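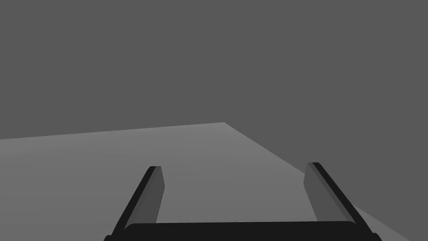
Fig. 1. Corner of a gray tabletop, computer rendering.

Restis Furniture Reuse Project
Progress report to the Guérin Fund
Prepared by Marlies Rainer, project lead
2025-04-29

Summary

The project takes tables and desks that offices are throwing out, repairs and resurfaces them, and places them in schools and public libraries. This report covers the period since our last update to the Fund. The workshop is running at the pace set out in the grant agreement. Deliveries are behind, mainly for reasons of transport, and we are asking for a small change to how the remaining money is divided. The total stays the same.

Collection

Fovex continues to be our largest source. The company is closing two floors of its main office and has let us take furniture as each section is cleared. We now have 70 tables from them in storage. Most are in good shape under the finish. The common faults are loose legs, swollen edges where drinks have been spilled, and cable holes drilled in odd places by former users.

Smaller donors have been harder to manage. Several offered one or two desks each, and the cost of picking them up was higher than the value of the wood. Starting in March we stopped sending the van for fewer than 5 pieces at a time. Two donors were unhappy with this and one has since found a neighbor in the same building to share a pickup with. We plan to keep the rule.

Repair and resurfacing

The main technical question in this period was the new top surface. The old method was to sand, fill and varnish. It gives a nice table but takes too long, and the varnish did not hold up in the first library we supplied. Pen marks went straight through it at the desks near the children's shelves.

We have tested sheet material from Skivia as a replacement. It is glued over the old top and trimmed flush. The first batch had trouble at the corners, where the sheet lifted after a few weeks of use. Rounding the corners slightly before gluing fixed this on every table we have gone back to check. The second batch is still too new to judge. Color has been a smaller issue – the schools wanted light tops, the libraries wanted something that hides scuffs, and we have settled on gray for both unless a site asks for something else.

Dust in the sanding room was raised in your last set of comments. The extractor has been serviced and a second hose added. The landlord has agreed to a wall vent, but the work has not been scheduled. Until it is done we sand in shorter sessions and keep the glue-up area closed off with a curtain.

Deliveries

This is the weak part of the report. Our delivery partner sold its larger truck and the replacement does not have a lift. Long tables have to go in on their sides, and a load that used to take one trip now takes two. We have also had finished tables waiting because a school could not take them during exams. Storage is close to full as a result.

We looked at renting a second storage unit and decided against it. The better use of money is hiring a truck with a lift on fixed days and grouping deliveries by district. A quote from a local firm came to $500 per day including the driver. Four days would clear the backlog.

Budget

Spending on wages and rent is in line with the plan. Materials are under budget, partly due to the switch away from varnish and partly to Fovex covering the cost of dismantling. Transport will run over by the end of the grant year.

We ask the Fund to approve moving $2,000 from materials to transport. A revised table is attached to the email that carries this report.

Next period

Clear the delivery backlog once the transfer is approved.
Inspect the second batch of Skivia tops and report on the corners.
Get a date from the landlord for the wall vent.
Agree with Fovex on the order in which the second floor will be emptied – they have changed it once already and we need notice to free up space.

The next written report will follow the same layout. Site visits are welcome at any time the workshop is open, and I can arrange for one of the receiving schools to be included if the Fund would like to see the tables in use.

Marlies Rainer
Restis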